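We use cookies to remember your reading preferences and to count visits. By continuing to browse you accept our cookie policy. Accept | Manage settings

8 May 2018
Nermin Coşkun, Wouter Vermeulen and Chalerm Sangkhawat

4. The practice pad as a teaching material

4.1 Why we came to care about the pad

When the three of us began planning the Gradthorpe suturing course, most of our talk was about the exercises themselves: which stitch should come first, how long a learner could be kept at one task before the hands grew tired, and how much a tutor ought to say. The pad on which all this would happen was, I am a little ashamed to write, an item on an order form. We bought what the previous course had bought and thought no more of it until our learners began to complain, very politely, that the material tore.

They were quite right. A pad that tears under a gentle pull teaches a timid hand, and a pad that never tears teaches a careless one. Between the two there is a fairly small patch of ground where a learner can feel the tissue answer back, and it was this ground that we set out to find over the following year. The present section deals with the soft pads used in the course, the way the cut is prepared, and what our learners and tutors told us about them. The scoring of the finished stitches is left to Section 5.

4.2 Pads compared

We compared two kinds of pad. The first, which we call the Ullow pad after the teaching rooms where it was first poured, is a single-layer pad made in our own workshop by Doğukan Güneş, to whose patience this whole section owes a great deal. The second, the Verschueren pad, is made to the same outline but has a firmer skin laid over a softer bed. Both are pale, and both are smooth on top, for we found early on that a textured surface gave learners little landmarks to aim at and so flattered their spacing.

Over the length of the course, 100 pads were used, shared evenly between the two kinds. Each pad was given one straight cut and was retired after the session, even where there was plenty of good surface left on it. This seemed wasteful to some of our colleagues, and we did try turning pads round and cutting them a second time. The trouble was that the old holes and the old cut loosened the pad all the way across, so that the second learner was really working on something else altogether.

4.3 Preparing the cut

The cut was made by a tutor before the learner arrived. We asked for a straight line, made in one pass, and we did not ask for a perfect one. A blade drawn through a soft pad by hand will wander a little and leave edges that are slightly uneven, and after some discussion we decided to leave them so. Alper Dağdelen, who ran the September sessions, had argued for a cutting guide, and for a fortnight we used one. The edges it gave were lovely and clean, and they closed so obligingly that tutors could no longer tell a well-placed bite from a lucky one. The guide went back in its drawer.

We also went back and forth over colour. A cut in a pale pad with nothing in it is surprisingly hard to read. The two edges lie against each other, and under a bright light the line more or less vanishes, so that learners spent their first minutes simply hunting for it. We therefore took to filling the cut with a red liquid, laid in sparingly with a blunt dropper. It spreads, of course. However careful the tutor, some of it creeps out into the surface and leaves a pink bloom on either side, generally more in one place than another. We worried about this at first, and tried thickening the liquid, which only made it sit in the cut like jam. In the end we grew rather fond of the bloom. It softens the boundary and obliges the learner to look for the true edge, which is a fair thing to ask of anybody who means to sew.

4.4 Needle, thread and first approach

All learners used a curved needle with a dark thread already attached. We settled on black after a short trial of paler threads, which disappeared against the pad as soon as they were laid down. The thread was left long, and the learner was expected to manage the slack. Tutors were asked not to tidy it for them, tempting as that is when a loop is drifting across the very place one wants to see.

The moment that interested us most was the one just before the first bite, when the needle is held ready over the cut and nothing has yet been pierced (Figure 6).

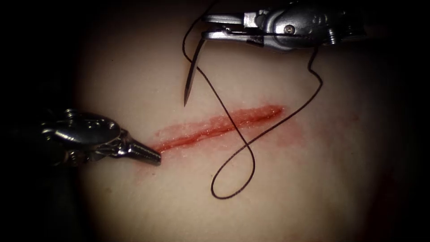

Figure 6. Curved needle and black suture held over the filled incision before entry.

Tutors spoke of this moment again and again in their notes. A learner who hurries through it tends to enter at a slant, and the bite that follows is shallow on the near side and greedy on the far one. A learner who lingers too long begins to fidget with the grip and loses the angle that was so carefully found. We did not set a time for it, though we were urged to. We asked only that the learner decide where the needle would come out before deciding where it would go in, and several told us afterwards that this was the one piece of advice they had carried home.

4.5 What the learners said

Of the learners who worked on both kinds of pad, 9 wrote at some length about the difference, and their remarks were kinder to the Ullow pad than we had expected. They found it dull but dependable. The Verschueren pad was thought more lifelike at the surface, with a pleasing small resistance as the point went through, yet its two layers could slide over one another when the thread was drawn tight, and the edges then puckered in a way that learners took for their own mistake. Tutors came to warn them of it beforehand.

There was also the matter of the supports on which the pads rest. We began with a shallow tray from Zoltden and later moved to a deeper one, mostly so that spilled red would stay where it was put. The change made no difference that we could find to the stitches, but it made a great deal of difference to the state of the bench.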